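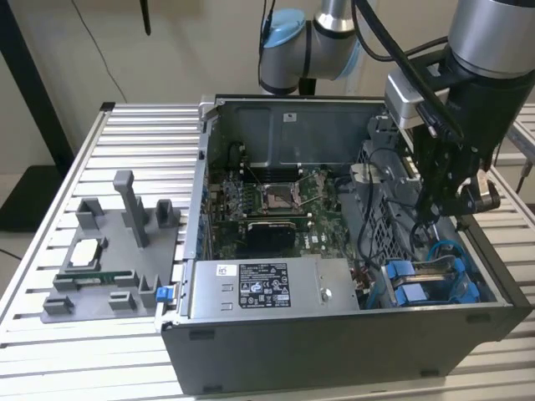

Finding the Assets: a Review of the Fixed Asset Register at Skistow
Second-year group project, Accounting and Audit Practice

1. Background

Skistow is a small firm that hires out display equipment and, between trade fairs, stores it. It agreed to let our group look at its fixed asset register on condition that we did not telephone before ten in the morning. The register is a spreadsheet. It was started by a bookkeeper who has left, continued by an agency (Neagu) whose contract has also ended, and in its present state has 800 lines, seven tabs and a colour code for which no key survives.

Our task was to test whether the things on the list exist, whether the things that exist are on the list, and whether the values beside them can be defended to an auditor with a cold.

2. What we did

We took a sample from the register and went to look for the items. Then we walked through the store and the offices, picked items ourselves and tried to find them in the register. The textbook treats these as two halves of one test. On the day they feel like two different hobbies, and the second is much the worse, as the register describes things by supplier and people describe things by where they last tripped over them.

Purchase invoices were checked back to January. Anything under £200 should have gone straight to expenses under Skistow's own policy, which we found in a folder labelled "Misc 2". 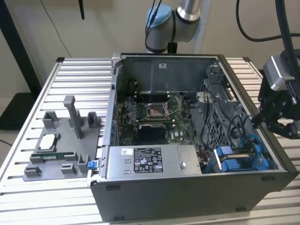 Desktop tower on its side on the worktable, interior facing up.

3. Findings

Existence was better than we had feared. Most of the sample turned up, some of it in the room stated. The main exception was a folding stage, carried at £1,800, which the register says is in the store and which the store says was sold. No disposal had been posted. We found the sale proceeds in "Other income", where they had been enjoying a quiet life.

Completeness was weaker. Several display stands were missing from the register altogether, having been coded to repairs. The explanation offered was that the old stands had needed repairing and buying new ones had fixed the problem. We could see the logic and have proposed an adjustment anyway.

The £200 limit had been applied with some imagination. A kettle had been capitalised and was being depreciated over the same period as the van.

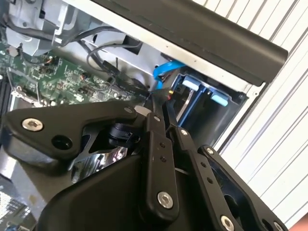 Depreciation took up more of our meetings than everything else together. Skistow uses straight line for all classes, with one life per class, and the question was whether any asset had parts significant enough to be written off separately. The group split on this. One side wanted to break down everything. The other pointed out that you can open up the chassis of a desktop computer, as above, and find a silver hex socket screw on the nearest bit of machinery, and it still does not follow that the screw deserves its own line. We settled on the van and its fitted racking, and left the rest whole. The mark we lose for this will be shared equally.

Residual values were all nil. For the stands this seems fair. For the van it seems pessimistic, though we have been in the van.

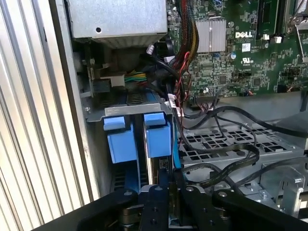 4. Recommendations

Post the disposal of the folding stage and move the proceeds out of "Other income".

Take the kettle off the register.

Give each asset a number and stick the number on the asset. Skistow bought a licence for Grarkesico, a register package which prints labels, and has so far used it to print one label, for the printer.

Check a portion of the register every quarter so that the whole list is covered in a year.

5. Limitations

Our sample was chosen by judgement, which means we avoided the top shelf. We had no access to the Neagu working papers and relied on what the spreadsheet told us about itself. Stock was outside our scope, and after seeing the stock we did not ask to have the scope widened.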